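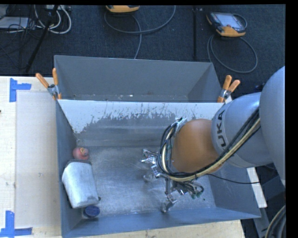 Cell 2 notebook, Hotholm bench
June 25, 2020

Bin fixture and cable dress, continued from the last entry.

Rear bin had crept back again, so the joint between the two bins was open at the rim. Pushed them back to back and re-clamped the adjoining rims with the orange-handled spring clamps, one toward each end. Bins had to be unclamped to sweep underneath, so expect to redo this every time. Tape marks on the table left where they are. Do not re-lay the tape without re-running the bin corner touch-off.

Touch-off after clamping, front bin, floor height: worst corner out by 5 mm against the stored plane. Updated the plane in the Kuruc config. Old file kept, suffix 639.

Back wall of the front bin is scraped through along the upper band, pale finish gone to darker metal with a ragged edge. Cause not established. Raised wall clearance in the planner from 10 to 16 mm for now. This costs reach in the back left corner. The red apple-like object is close in there and may have to be approached from above only.

Gripper: open/close cycled with nothing in the fingers, all fingers returned to the open position. Checked fasteners on the linkages, one needed a quarter turn. Green fittings on the tubing seated, no leak heard. Thread locker is the Skarkberg low-strength. We are almost out.

Cables: main bundle loops round the wrist joint and back up along the arm. Loop is long enough for full wrist rotation at slow speed. The single thin black cable under the arm sags over the right wall of the bin. Wants another tie, but leave slack for the low pose. Bundle was last replaced in December.

Both teach pendants are on the carpet behind the bins. Need hooks. Colour of the cable ties is not important, width is.

To do
- wipe bin floor, glare off the scuffed metal is upsetting the depth data
- second tie on thin cable
- order thread locker
- ask Uler for a price on a replacement bin, same slope on the walls
- re-check rim clamps before the next long run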